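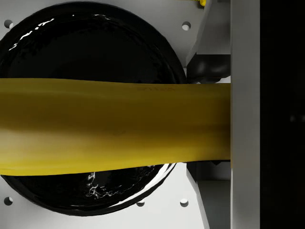
Chapter 12
Chores: What Machines Can and Cannot Yet Do

12.1 Two kinds of work

Most of the machines in the earlier chapters of this book do one thing. A conveyor moves boxes. A press closes and opens. A washing machine fills, turns, drains and spins, and it does so in a closed drum where nothing has to be found or picked up. We do not usually call a washing machine a robot, although it took over a household chore more fully than any robot has done so far.

The work in this chapter is of a different kind. It covers clearing a table, putting shopping away, sorting returned goods, wiping a worktop and filling a shelf. A person learns these jobs in minutes and would find it hard to write down how they are done. For a machine they are among the hardest jobs there are, and the question of whether it can do them yet has no single answer. It depends on the job, the room, the objects and how many mistakes the owner is willing to put up with.

By the end of the chapter you should be able to take an ordinary chore, break it into parts, and say which parts a present-day machine could manage and which it could not.

12.2 Picking up one thing

Every chore in the list above contains the same small step many times over: take hold of an object. The picture at the head of the chapter comes from a computer simulation and shows this step at very close range. A long yellow object meets the tall grey finger of a gripper. It has a slight curve and narrows a little towards the squared-off end that touches the finger. A black pad lies just over the place where the two meet.

Several questions have to be settled before a grip like this can be used for anything. Where along its length should the object be held? If it is held near one end, the rest of it acts as a lever, and a small push at the far end becomes a large turning force at the fingers. How hard should the fingers close? Too little and the object slips or swings. Too much and a soft object is marked or crushed. From which side should the hand come in, and what else is near enough to be knocked?

A person answers all of these without thinking, and corrects the answer in the first moment of contact. The skin of the fingertips reports slipping long before the eye could see it. Many grippers have no sense of touch at all. They know how far apart their fingers are and how much current the motor is drawing, and they must work from that.

Surfaces matter too. The black disc behind the yellow object is glossy, with sharp white streaks of reflected light. A camera that judges distance may read a reflection as an edge, or find no surface where there is one. Polished pans, glass, cling film and wet tiles cause the same trouble in real kitchens.

12.3 Why simulation is used

A great deal of practice can be had in simulation before any real machine moves. Nothing gets broken, the same start can be repeated exactly, and many copies of the task can run at the same time. The drawback is that contact is difficult to model. Friction, bending and squashing are all simplified, and a method that depends on the simplification will fail on a real bench. Engineers call this the gap between simulation and reality. It is narrower than it used to be for hard, dry objects and still wide for cloth, food and liquids.

12.4 Case study: the Prollham returns room

The Prollham warehouse handles returned household goods for a chain of shops. Each item arrives in a tote and has to be lifted out, looked at, and placed on one of three belts. The firm of Bautista fitted an arm with a two-fingered gripper at one station and left the others to people.

During the trial the arm attempted 2901 picks. Boxes, bottles and tubs gave little trouble. Most of the failures came from three groups: items in loose plastic bags, items lying flat against the side of the tote, and long items held too near one end, which swung and struck the rim on the way out. The arm was slower than a person on nearly everything, but it could run through the night – and for this warehouse that was enough to keep it.

Note what was not asked of it. The lighting never changed. The tote was always in the same place. A failed pick could be tried again, and after the second failure the tote was pushed to a person. Much of what looks like skill in a machine is provided by the arrangement of the room.

12.5 Case study: the Uvstead kitchen

At Uvstead a trial kitchen was set up in an ordinary flat, using a mobile arm built by Adex. The task was to clear the table after breakfast and load the dishwasher. The time allowed was 60 minutes. A person did the same job in under five.

The arm found most of the mugs and placed them in the top rack. It did less well with cutlery lying across a plate. It had no reliable way of telling a half-full cup from an empty one. When a chair was left pulled out, it stopped and waited for help. None of these problems is mysterious, and each has been solved somewhere on its own. Solving them together, in a room that is different every morning, is a much larger job.

A home also sets a stricter standard than a warehouse. A machine that succeeds 60 times and then drops a full jug has not saved its owner any work that day.

12.6 A first rule for judging claims

When you read that a machine can do a chore, look for four pieces of information: how many times it was tried, what was changed between one try and the next, whether a person stepped in, and what counted as success. A short film of one good attempt supplies none of them. Speed should be checked as well, as films of robots are often played faster than they were recorded.

Before you go on

Choose a chore you did this week, such as hanging out washing or unpacking a bag on Sunday evening. Write down each separate action. Mark the ones where you relied on touch, and the ones where you changed your mind part of the way through. Keep the list, as you will need it in section 12.9.

12.7 Fingers, suction and other ways of holding

Grippers are usually grouped by how they make contact. We begin with the simplest, in which two flat fingers close on an object from opposite sides.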